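Sep 16, 2021

14 shares | 3 comments

I'd been meaning to get over to Goddale all summer, mostly to be nosy about the treat trays. If you've ever been given one you'll know what I mean: a shallow open tray divided up inside, with a few bits of chocolate and biscuit and something chewy, all sitting in their own little spaces. My sister-in-law sent me one in August when I was laid up with my knee, and I ate the lot before lunch and then kept my earrings in it.

The woman who packs them asked me to leave her name out ("put 'the tray lady', that's what the postman calls me") so the tray lady she'll be. She started four years ago, in her kitchen, with a stack of seedling trays from the garden centre. "They were dreadful," she says, filling the kettle. "They bent if you looked at them. I'd carry one to the car and everything would be in one corner by the time I got there, like a school bus going round a roundabout."

She works out of a unit behind the old dairy now, sharing a loading door with Hustska, who do picture framing and who she says are very good about the noise of her radio. I was expecting shelves up to the ceiling and great tubs of sweets, a bit Willy Wonka, but it's all quite plain. There's a long bench, a rack for the empties, a sink and a very tired armchair, which I was given. The stock lives in a cupboard with the door shut, "for my own good as much as anything".

So how do you decide what goes where? I thought she'd say it was all done by eye, but she has rules, and quite firm ones.

"Longest thing first," she says. "Always. If you start with your small bits you get carried away, you've made it look lovely, and then you've got a bar in your hand and nowhere to put it except on top. And nothing goes on top! Once there's something on top it's just a pile."

After the long things come the square ones, and the loose wrapped sweets go in last. She won't mix mint with anything ("it gets into the fudge, it gets into everything") and she's gone off anything with a clear wrapper, which she thinks looks mean. I asked about the colours. She said she used to fuss over them and match the wrappers to the ribbon, until a customer rang up to say it was beautiful but her husband only liked toffee. These days people fill in a slip and tick what they like, and if the colours clash, they clash.

The trays themselves took much longer to get right than the contents. She tried card ones from Olel, which she liked, but they went soft at the corners if the unit was damp. Then came a wooden sort that cost more than what was in it. "I had 13 of those made and I've still got most of them. My son keeps screws in one. I've got one by the bed." The people at Zelenák made her a few samples with different layouts, and she had them lined up on the kitchen table for a fortnight, moving biscuits from one to another while the family tried to have their tea round them.

What she learned from the biscuits was that she didn't want equal spaces. Four matching squares looked tidy when they were empty and hopeless when they were full, as she'd be snapping wafers to get them in. "And who wants a snapped wafer? You'd think I'd trodden on it."

Last Christmas she did 500 orders, which she tells me in the voice of someone describing a bad flu. She packed into the small hours, had cellophane stuck to her slippers and ate nothing but rejects for a week. I asked if she'd do it again and she laughed for quite a long time. She will, but orders are closing earlier, and there'll be no changes once the slip is in, however nicely you ask. (I had been about to ask nicely.)

She let me have a go before I left. I was told off for starting with the fudge. Then I was told off for tilting a bar to make it fit, and after that I mainly held the ribbon.

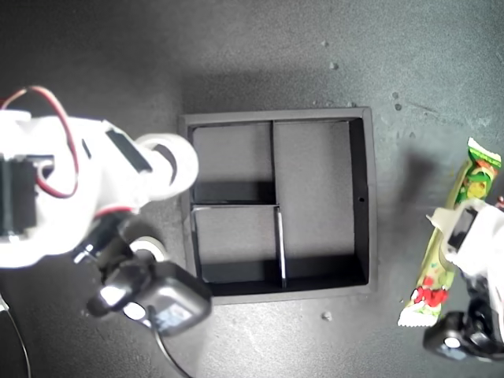

Three compartments is what she has settled on, and she's not planning to change her mind again. The black tray has a tall space running all the way down the right-hand side, with the two smaller ones stacked to the left of it, and it's that tall one she talks about most. "That's for your long thin bars, like that green, yellow and white one. Get that side sorted and the other two will look after themselves." I asked whether black was a bit gloomy for a present. She said she'd wondered the same, but she tried a cream one and every smear of chocolate showed. Orders for Christmas open when she's had a week off, and the slips will be on the counter by the loading door, next to the Hustska bell. Ring hers, it's the left one.

Share this 14 | Comments 3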